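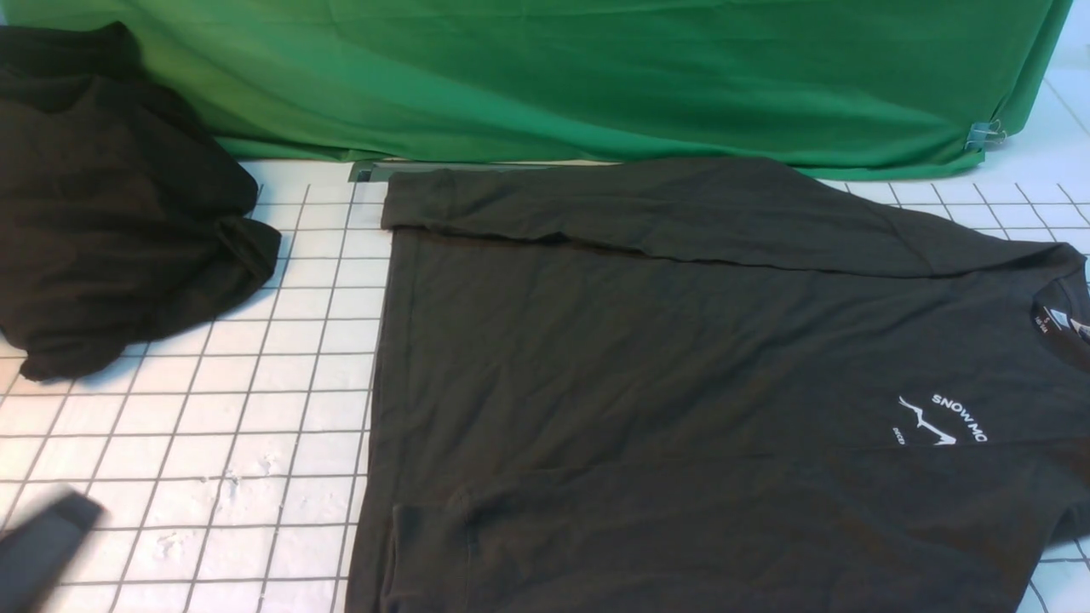
Search products... Go

Plastia Fold-Flat Drying Rack by Edska

Item no. 195

There are two kinds of drying rack. One kind falls over when you hang a towel on it, and the other kind waits until you've hung everything. The Plastia is our attempt at a third. It stands on 6 legs, takes up less floor than an armchair, and folds flat enough to slide behind a door, where you will forget you own it until October.

The rails are coated steel with rounded ends. We went with rounded ends after our first version, the Skollona, ate a number of sweaters. If you still have a Skollona, the Plastia end caps fit it, and we'll send you a set for the price of the stamp.

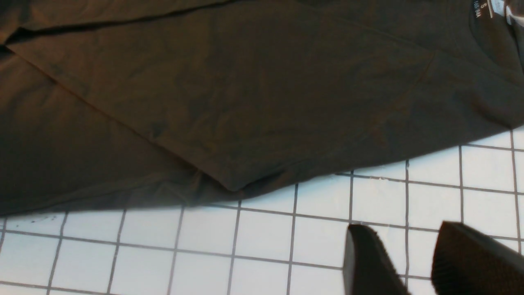

Dark cottons do best on the lower rails, away from the window, turned inside out. Anything knitted should lie flat across the top — hanging a wet sweater by the shoulders gives you a dress.

Maximum load: 100 shirts, according to the box. The box was written by our distributor, Mitsotakis-Vlachou, and we admire their confidence. Try a normal wash first.

We made 3000 in this run, all in white. Gray was discussed at length.

Share (6) | Comments (3)

Comments

Bought two. One is holding laundry and the other is holding the cat.

Does it come with the wall hook or is that extra? The page doesn't say.

Hook's in the bag with the end caps. Took me a week to find it — check under the cardboard.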